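How Does a Web Series Get Made?

Hi again! Last time I wrote about puppets, and a bunch of you asked me the same thing afterward: how do people make those shows that live only on the internet? I've worked on two of them now, so I get to answer this one myself.

A web series is a story told in short episodes that you watch online. Some episodes are only 3 minutes long! A TV show usually has a big studio and a big crew. A web series might have 6 people, one borrowed kitchen and a lot of sandwiches.

First, somebody has an idea

Our last show was called Skeder. It was about a lighthouse that gets lonely and starts sending letters to ships. The idea started as one sentence on the back of a receipt. Then we had to ask it questions. Who writes the letters? What do the ships say back? What goes wrong? (Something always has to go wrong. A story where everybody is happy the whole time gets boring fast.)

When we knew the answers, we wrote a script. That's the page that tells the actors what to say and where to stand. My first script for episode one was way too long, so I had to cut my favorite joke. It was about a seagull. I still miss it.
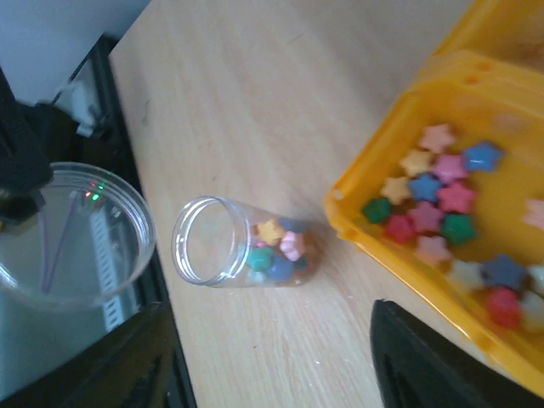 Planning the days

Next comes the schedule, and I love this part – I know that's weird. You'd think we would film the story in order, from the beginning to the end, but we almost never do. If the lighthouse stairs are in episode one and also in the last episode, we film both on the same day. That means an actor might have to say goodbye to a friend in the morning and meet that same friend for the first time after lunch!

We filmed most of Skeder in March in a little town called Grisness. It rained so much that we gave up and wrote the rain into the story.

Lights, sound, action

On a filming day, everyone has a job. The director decides how each bit should look and feel. The camera person films it. The sound person holds a microphone on a long pole called a boom, and has very tired arms by dinner. Someone else watches for mistakes, like a hat that was on in one shot and gone in the next. Keeping all that straight is called continuity.

We do each bit again and again. Every try is called a take. Sometimes the first take is the best one, and sometimes a truck drives by and ruins six of them in a row.

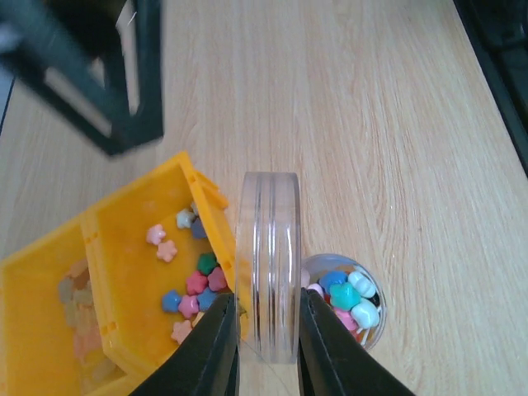

Putting it together

After filming, the editor picks the best takes and joins them up. Then come the music and the sound effects. Our waves were made by a person swishing rice around on a baking sheet, and I promise you can't tell.

Then it goes online and people can watch! Our first episode got 800 views in its first week. A famous show would get way more than that, but I danced around my living room anyway.

Try it yourself

You can make one too. Ask a grown-up if you can use a phone or tablet to film. Write a story with 2 characters and one problem, and keep it under a minute. Film it, watch it with your family, then make episode two. And if you think of a good joke about a seagull, please use it.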